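Stirnwood recipe cards

I started typing up my grandmother's recipe box over a long winter, and it got a bit out of hand. What you're looking at is the whole box as one plain CSV file, 1769 cards in all, plus the notes I made while typing. Finn Thiele did the second pass and caught a lot of my slips with old measurements (thank you, Finn!).

Each row is one card. The columns are title, course, ingredients, method and notes. Ingredients are split with semicolons, and anything I couldn't read is marked with two question marks. Nearly 4 in ten cards have no oven temperature at all — she just wrote "hot oven" and left it there, so I did too.

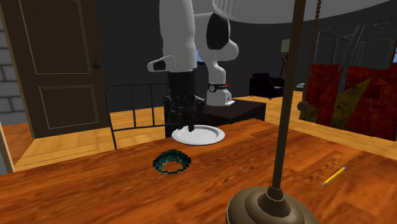 A plain round plate on a wooden tabletop.

The course column is the messy one. Dumplings turn up under soup, mains and dessert, and I kept whatever divider the card was filed behind. If you want tidier groups, Finn's list is in the Honow folder, and it joins on title. Watch out for the two cards both called Plum Cake, they're different cakes.

Version 2 went up on 18 March 2022 and fixes the broken umlauts. Use it for whatever you like, just keep the name Stirnwood on it somewhere. Spotted a typo? Open an issue and give me the card title, please — row numbers shift whenever I re-sort.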